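Workshop notebook – glaze tests, cream line
2023-05-21

Kiln opened at 9.40, pyrometer down to 85. I gave it another half hour with the lid propped on one brick before unloading. Rajitha helped carry the shelves out. Nothing stuck to the shelves this time. The new batt wash is better than the old one and I have written the recipe on the lid of the tub.

Purpose of this firing: find out why the cream from the December batch crazes on the Lonidbridge clay and not on the Garkex clay. Same bucket of glaze, same kiln, same cones. Trí thinks it is the silica in the body. I thought it was thickness. We may both be partly right.

What went in

Top shelf: twelve tiles, Lonidbridge clay, one dip, two dips, three dips, four of each.
Middle shelf: the same again in Garkex clay.
Bottom shelf: bowls from Ánh Nghiêm's order, plain cream, nothing experimental. They went in to fill the space.

Base glaze as before, weighed out to 2,510 g dry. Sieved twice through the 80 mesh. I let it stand overnight and took a little water off the top in the morning. Tudur checked the specific gravity and got 1.46, which is thicker than we wrote down in December (1.42). Whether that was measured properly in December I can't say. The handwriting is mine and it has been crossed out once.

Firing

Slow to 600, then 150 an hour to top temperature, soak 15 minutes. Cone 6 down, cone 7 just starting to bend. The back of the kiln ran hotter than the front again. Tudur wants to change the lower element. I looked at it with the torch and it has sagged out of its groove on the left side, so he is probably right. Element is on the list for Drillden along with two thermocouple sheaths.

Results on the tiles

Lonidbridge, one dip: fine, no lines when cold. One tile of the four has a faint pinging still.
Lonidbridge, two dips: lines on all four after I rubbed ink in.
Lonidbridge, three dips: bad. Wide net of lines, visible without ink.
Garkex, all thicknesses: clean. The three-dip ones have run a bit at the bottom edge and one has a drip I had to grind.

So thickness makes it worse but the body matters more. Trí's point stands. He worked it out on paper last week and I didn't read it properly.

Plates

The cream is meant for plates, so tiles only tell us so much. A broad flat rim takes the glaze differently from a vertical tile, and the well tends to pool. On the plates we have been pouring the well first, then dipping the rim, and the overlap shows as a ring if the second coat is slow. Ánh Mai does it in one go with the tongs and gets no ring, but there are tong marks to touch up on the back. I prefer the tong marks.

Gloss is right where it is. I would not go any shinier for tableware, as cutlery marks show more. 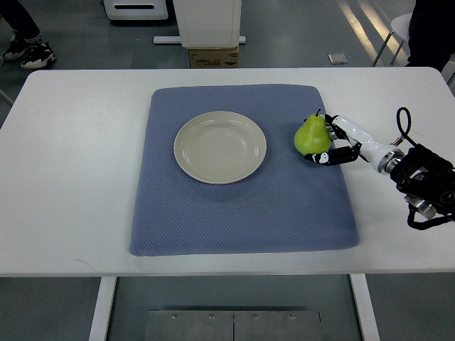
Next round

1. Line blend, adding silica to the base in steps of 2 per cent up to 10. Batches of 370 g each, Lonidbridge clay only. Trí to do the sums again and I will check them before we weigh.

2. Same base with a quarter of the soda feldspar swapped for spodumene. Wear the mask. The bag is under the bench and has been opened already, so tape it up afterwards.

3. Two plates per batch as well as tiles. Bisque plates are on the rack by the sink, marked L. Don't take the ones marked C, those are for Cao and are already paid for.

4. Freezer and boiling water test, three rounds. Write the times down. Last time we only wrote "passed".

Other things

The electricity meter read 3,817 before the firing. I forgot to read it after, so no figure for cost this time.

Sieve brush is worn out. Rajitha has ordered two.

The 800 grit pads are better than the stone for foot rings on the finer clay. Keep them wet. There is one left in the drawer and the rest are in the box with the wax.

Ánh Nghiêm's bowls are all good except one with a crack at the foot, and that was in the bisque. I should have seen it. Replacement to be thrown this week, same weight of clay as the others – the card is pinned over the wheel.

Still to ask Lonidbridge whether they changed the body since last autumn. Tudur has the phone number.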